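Visit to the Palacios place, 2019-09-05

The Palacios farm sits on a gravel road past the Grestach turnoff. I went out to see how they had rebuilt the lambing barn, and to fill a gap in a chapter that has been stalled since February. Noemí Alvarado runs the sheep side. Nayeli Arellano keeps the records and handles hay, water and fence.

The flock is 104 ewes, wintered in two groups. The barn is a pole structure, open to the south, with curtain panels on the west wall. Lambing pens run down the center alley. There are 32 of them, built from welded panels pinned at the corners so that any divider can be lifted out by one person. Noemí pulled one to show me. The old pens were nailed lumber and took two days to strip and clean after the season. The new ones take a morning.

Bedding is straw over lime. Water is carried to the pens in buckets, and both of them would like to change that. A line was trenched as far as the feed room, where it stops at a frost-free hydrant. Extending it would mean cutting the slab, and the quote was more than they wanted to spend this year.

Hay comes off the Nitavham field, a low piece of mixed grass and clover across the creek. First cutting was late because of rain. Second was better, and Nayeli expects to carry over 30 bales into spring. She tests each cutting and writes the result on a card stapled to the end of the stack. I copied two of the cards and will use the layout at home.

The dogs stay out with the ewes. Both are older females, calm around visitors once the gate is shut. Losses to coyotes stopped after the perimeter was rewired, though Noemí gives the dogs most of the credit. The energizer is in the feed room and the ground rods are on the north side, where the soil stays damp.

We went in to look at the lambing book, which goes back 69 pages in the current binder. Each ewe has one line per year: tag, date, number born, number raised, remarks. The remarks are short. "Slow to claim second" appears often under one family of ewes, and that family is being culled.

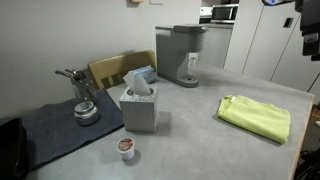
Tissue box and a coffee pod on the gray tabletop.

I asked about the name Oltadness, painted on the barn door. It belonged to the previous owners' dairy, and the door was sound, so it stayed. I left at four with the copied cards and a bag of wool samples for Marcy's spinning class. The chapter needs the pen dimensions, which Nayeli is going to send.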